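Lesezeit: vier Minuten
38-mal geteilt

Stückelung und Stichtag: die Spendenberichte von Sarkesville

Im letzten Beitrag ging es um die Wahlkreisgrenzen, diesmal um die Spendenberichte zur Stadtratswahl. Ich habe sie als gescannte PDF-Dateien von der Stadtkanzlei bekommen und in eine Tabelle übertragen. Die Satzung, nach der sie erstellt werden, ist kurz und an zwei Stellen schlecht formuliert.

Zunächst die Regel. Wer für den Stadtrat kandidiert, muss jede Einzelspende ab 200 Dollar mit Namen, Anschrift und Arbeitgeber des Spenders ausweisen. Alles darunter darf in einer Sammelzeile stehen. Der Schwellenwert bezieht sich auf die einzelne Zahlung. Eine Vorschrift zur Zusammenrechnung mehrerer Zahlungen derselben Person gibt es nicht, jedenfalls nicht im Abschnitt über Kandidaten. Für Wählervereinigungen steht sie drei Absätze weiter unten ausdrücklich drin. Man kann daraus den Umkehrschluss ziehen, dass Kandidaten nicht zusammenrechnen müssen. Die Stadtkanzlei zieht ihn auch.

Praktisch bedeutet das: Vier Zahlungen knapp unter der Schwelle tauchen nirgends namentlich auf, eine einzige Zahlung in Höhe der Summe müsste offengelegt werden. Im Bericht von Maksym Zakharchenko macht die Sammelzeile mehr als die Hälfte der Einnahmen aus. Das ist nach dem Wortlaut der Satzung zulässig und sagt für sich genommen nichts über die Herkunft. Kleine Spenden können viele kleine Spender bedeuten. Nur lässt sich das anhand des Berichts weder belegen noch widerlegen, und dafür war der Bericht eigentlich gedacht.

Die zweite schlecht formulierte Stelle betrifft die Unternehmen. Direktspenden juristischer Personen sind verboten, Sachleistungen »zum üblichen Preis« dagegen erlaubt, sofern sie als solche gebucht werden. In den Anlagen tauchen drei Namen auf: Notell mit Druckleistungen, Kobzar mit der Miete für ein Ladenlokal und Skuvik mit einem Posten, der nur »Diverses« heißt. Bei Notell liegt eine Rechnung bei. Bei Kobzar gibt es einen Mietvertrag ohne Angabe der Fläche, womit der übliche Preis nicht nachprüfbar ist. Bei Skuvik liegt gar nichts bei, der Betrag ist mit rund 500 Dollar angegeben. Ein gerundeter Betrag in einem Rechenschaftsbericht ist ein formaler Mangel, egal wie klein er ausfällt. 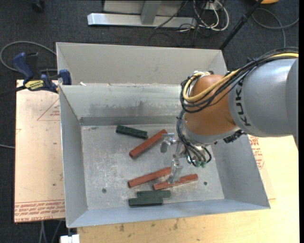
Zoia Lytvynenko hat mir nach dem ersten Entwurf geschrieben, der Schwellenwert sei das kleinere Problem. Entscheidend sei der Stichtag. Eingereicht werde nämlich ein Bericht vor der Wahl und einer danach, und der erste schließe so früh, dass die Schlussphase vollständig in den zweiten falle. Wer die Berichte vor der Stimmabgabe lese, sehe also den Teil des Wahlkampfs, in dem noch kaum Geld bewegt werde. Eine Zusammenrechnung würde daran nichts ändern.

Ich habe das nachgeprüft, und der Einwand trägt. In der Tabelle liegt der größere Teil der Zahlungseingänge hinter dem ersten Stichtag, bei allen Kandidaten, auch bei denen mit kleinem Budget. Für die Wähler ist der Bericht vor der Wahl damit weitgehend wertlos. Widersprechen würde ich nur in der Reihenfolge. Der Schwellenwert wirkt dauerhaft, der Stichtag verzögert bloß. Was nicht namentlich erfasst wird, steht auch im Schlussbericht nicht.

Auf dem Tisch liegt ein Änderungsantrag, der im September in die Sitzung kommt. Er sieht eine Nachmeldung binnen 10 Tagen für Spenden vor, die nach dem ersten Stichtag eingehen. Das hilft bei Eingängen früh in der Schlussphase. Bei einer Zahlung in der letzten Woche läuft die Frist über den Wahltermin hinaus, und die Nachmeldung kommt wieder zu spät. Eine gestaffelte Frist — lang am Anfang, kurz vor der Wahl — wäre mit einem Halbsatz zu regeln. Zur Zusammenrechnung sagt der Antrag nichts, zu den Sachleistungen auch nichts.

Zur Tabelle noch: Doppelte Einträge habe ich gelöscht, wenn Datum, Name und Betrag übereinstimmten. Zwei Seiten des Scans waren unleserlich, diese Zeilen sind leer und gehen in keine Summe ein. Die Stadtkanzlei will sie neu einscannen. Die Sachleistungen stehen auf einem eigenen Blatt, den Posten von Skuvik habe ich dort unverändert übernommen.

Zuletzt aktualisiert: September
Zwei Kommentare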